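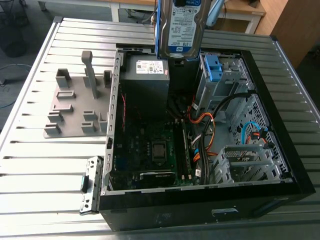 3.5-inch WD drive over the open case, CPU socket empty.

I've been putting off the drive work on the desktop towers Addo passed on to me, mostly because I expected stuck screws. There are hardly any. The side panel comes off, the case goes flat on the bench with the interior facing up, and nearly everything you need to reach is on the right-hand side.

My order of work for the storage: power cord out, press the power button once to drain what's left, then SATA data, then SATA power, then the drive. I pull the data cable by the plug and leave the routing alone. The light blue cable on this model runs along the vented wall, and if you let it drift toward the middle it ends up under everything else when the panel goes back on.

Old drives get read for SMART data before anything is erased. I reject on reallocated sectors above 100, or on 7 or more pending. Those are my own limits and stricter than they need to be. Selorm Laryea uses looser ones and has had no complaints so far. 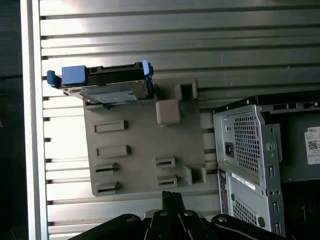
Photo: Bernice Quansah

The Dell parts use plastic carriers with blue tabs. A 2.5-inch drive is small for a bay like this, so check that it sits square before you push anything home. If one corner is high, take it out and start again. Forcing it bends the plastic, and a bent carrier will rattle for as long as the machine is in use - I have one under my desk that does.

Replacement carriers are easy to find. I bought 3 from Dimska and two were fine. The third had a tab that wouldn't spring back, so it went in the parts box.
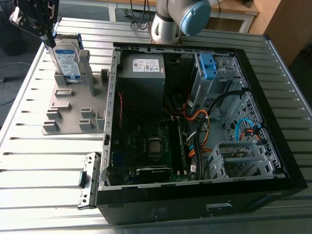
CPU seated, orange power bundle still hanging over the board.

With the processor in, check the memory before closing up. I run one full pass of the tester with a single module, then add the next. It's slow, but a fault points at one module and one slot. Cables get dressed last. The thick black one wants to lie across the board whatever you do, so I only make sure it stays clear of the fan once that is fitted.
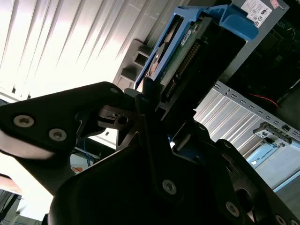
Mekholm, 4 September 2020

Caddies with blue rails: look at the connector before the drive goes in. Check the gold pins under a lamp for lint or anything bent, and keep fingers off the circuit board. Handle end out, connector end toward the cables.

Still to do: wipe the remaining drives, write the serial numbers into the Prometora sheet, and find a cooler that fits. The last batch of thermal paste had separated in the tube, so that's on the order as well.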